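Section 4. Placing, fixing and finishing the Galanis two-box step

This section is for the Galanis step in pine, order number 3744, for use in bedrooms. If you bought the one-box version, please read Section 3 instead. The unpacking and the list of screws are in Section 2. The text was last changed on September 5, 2018, and it replaces the loose yellow sheet that was in the older boxes.

The step consists of a tall box and a low box. In this guide we call them "tall box" and "low box" and we do not use the words "top" and "bottom" for them, as this gave confusion in the earlier text. The planks that you put your feet on are called "the tread". Each box has one tread.

4.1 Before you begin

You need a pencil, a tape measure, a cross-head screwdriver, a soft cloth and sandpaper of grit 200. The felt pads and the two joining plates are in the small paper bag. A spirit level is useful but you can do the work without it.

Let both boxes stand in the bedroom for one night before you join them. Take the foil off completely. Pine takes up moisture from the air and gives it back, and a box that comes from a cold van in November can change its width by a small amount in a warm room. If you join the boxes on the same evening, the plates may sit under tension later.

Note: Small cracks at the end of a plank and dark knots are natural and are not a reason for a return. A crack that goes across the tread is a fault. In this case do not use the step, and write to Vusum with the order number and a photo.

4.2 Checking the floor

1. Sweep the place where the step will stand. One grain of sand under a box is enough to scratch a varnished floor.

2. Put the tall box on the floor without pads. Press with your hand on each corner of the tread, one after another.

3. If the box rocks, turn it by 90 degrees and press again. Old plank floors are often hollow in one direction only. We tested the step in a house from 1916 in Mumodgate where no two rooms were level, and in most places a turn was enough.

4. If it still rocks, mark the corner that lifts with the pencil. You will put a double pad there in 4.3.

5. Do the same with the low box.

Caution: Do not put the step on a loose rug, also not with half of one box. A fitted carpet is allowed if the pile is short.

4.3 Pads and joining plates

1. Lay both boxes on their side on a blanket.

2. Clean the lower edges with the dry cloth. Stick one felt pad on each corner, a finger's width away from the edge. Press every pad firmly while you count slowly to ten.

3. Put the second pad on the marked corner, if you have one.

4. Stand the boxes up again and push them together. The long sides of the treads should run in the same direction, so that the seams between the planks are parallel on both boxes. It looks calmer and it is also easier to sweep.

5. Decide where the low box has to go. You can place it in the middle of the tall box or moved to one side. Read 4.4 first if you are not sure. When the plates are screwed in, you can still change it, but the old holes will stay.

6. Hold the joining plates inside, where the two boxes touch, and mark the holes with the pencil.

7. Turn the screws in by hand. Stop when the head is flush with the plate. An electric screwdriver pulls the screw through the soft wood very quickly - we do not recommend it.

Caution: Never use the step with only one plate fitted. The low box can slide away when a foot pushes against it.

Load: The tall box and the low box together may carry 200 kg. The load must be spread over the tread and not rest on the front edge.

4.4 Choosing the place beside the bed

A bedside step is used half asleep, in the dark, and often without shoes. So the place has to be chosen with more care than the color. Most people put it first near the pillows and find after a week that it blocks the drawer of the night table. The other usual place is near the foot end, on the side where you get out. Try both places before you fix the plates.

1. Sit on the edge of the mattress where you normally sit down. Let your feet hang. The tread of the tall box should be under your feet without stretching.

2. Stand up slowly and then go down over the low box. You should be looking into the room and not at a wall.

3. Open the wardrobe and the door of the room completely. They must pass the step without touching it.

4. Walk past the step in the dark one time, with your hand on the bed. If your shin finds the corner, move the step or turn it.

5. Mark the final place with four short pieces of paper tape on the floor. Leave the tape for some days before you decide. 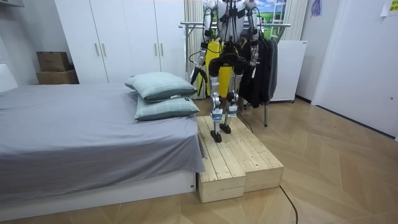
The bed linen needs a little attention when the step stands close to the mattress. A sheet that hangs down free can slip over the tread, and then it is as smooth as ice under a sock. In a small bedroom there is often no other choice than to put the step directly at the bed, as with the pale pine boxes here beside the foot end, where the left side nearly meets the hanging edge of the grey sheet. With such a narrow gap, tuck the sheet under the mattress along the whole length of the step, plus one hand's width on each side. The same picture shows the low box placed toward the front left, with the tall box behind it on the right, so it can help you if you chose the arrangement to one side in 4.3. The boards there are still without finish, and the knots are easy to see.

Caution: Pillows and blankets must not be put down on the step, also not for a short time while you make the bed. Lay them on the mattress or on a chair.

Note: If you use a bed skirt, shorten it or pin it up on the side of the step.

4.5 Finishing the wood

The Galanis step is delivered raw. You can use it like this, but bare feet leave gray marks on the tread after some months. We supply Cloken wax oil as an extra. Other wax oils for indoor floors can be used too, if the maker permits them for softwood.

1. Take the step into a room with an open window. The plates can stay on.

2. Sand the treads with grit 200, always along the plank and never across. Round the front edge a little. Do not try to sand away a knot.

3. Wipe off the dust. Wait until the air is clear and wipe again.

4. Rub in a thin layer of Cloken with the soft cloth. Start with the side faces and finish with the treads. The ends of the boards drink more than the rest and can take a second pass at once.

5. After 90 minutes, polish with a dry part of the cloth. What has not gone into the wood by then must be taken off, or it stays sticky.

6. Let the step dry for one full day before anybody stands on it. Keep it away from the sheet for three days.

Caution: Cloths with oil can catch fire by themselves. Spread them flat outdoors to dry, or put them in a jar with water and close the lid.

Note: Do not use furniture polish or a spray with silicone on the treads. Both make the wood slippery, and the silicone cannot be removed again without deep sanding.

4.6 Care during the year

Sweep the treads when you sweep the floor. For spots use a damp cloth and a drop of dish soap, then dry at once. Do not let a wet glass stand on the tread.

Check the screws of the joining plates in the first November after you bought the step, when the heating has been on for some weeks, and then one time every year. Tighten by hand only. Look at the felt pads on the same day. A pad that has become thin or hard can be replaced with the spare ones from the paper bag, and the corner with the double pad gets two new ones.

If the step starts to creak, loosen both plates by half a turn, put your weight on the tall box, step off and tighten again. When the noise comes from the floor, the step cannot be improved and only another place will help. Go back to 4.4 in this case, but check with 4.2 that the new place does not rock.

For spare pads, plates and screws, write to Vusum and give the order number 3744. The spare screws for the one-box version are shorter and do not fit.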